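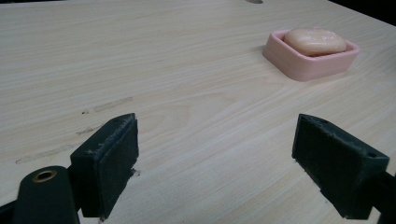
How often do the finger pads need changing?
Every 400 grasps, or sooner if the edges have gone fuzzy and bits are coming away.

Minutes, hand gripper upkeep meeting, Astcombe workshop, 2024-08-19

Thank you to everyone who squeezed in, and to those who brought their own chairs. Traian Bogdan took us through the state of the Manole gripper, and we're grateful for the care he puts into it.

1. Pads. The log stands at 334 grasps on the current pair. The pads are fraying along their upper edges and little fibres are lifting, so there was a good long chat over whether to hang on until 400. In the end we agreed to swap both this week – always as a pair, please, even when one looks fine. Old glue comes off with the plastic scraper, never the metal one.

2. Soap runs. Soap is still the hardest thing on the bench to pick up cleanly, and Traian would like us all to follow the same routine. Bring the fingers down wide open, one to each side of the bar, and line them up before you begin to close. If the bar is lying lengthwise between the fingers, so much the better, as the flat of each tip then meets a long side. 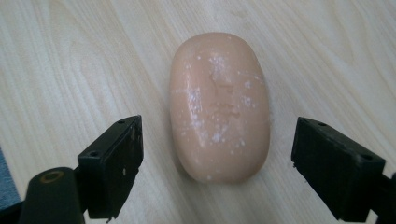
Once you are lined up, close slowly and stop at first contact, then give it just a touch more. Squeezing hard only shoots the bar out sideways, as several of us can testify! Wipe the fingers with a barely damp cloth after every seventh pick and let them dry before carrying on.

3. Screws. Tramar's fitting notes ask for the finger screws to be checked monthly. Our last entry in the book is from March, which we were all a bit sheepish about. Traian will check them when the pads are off, and will look over the scuffed finger tips for burrs at the same time.

4. Spares. One set of pads left in the drawer. Javetti can supply more in the same thickness, and we agreed to order 7 sets. Please write it in the book when you take one.

5. Other business. The cloths need washing. Traian to do the pads and screws, everyone else to keep the log honest. Next meeting to be set once the new pads have had a fair run.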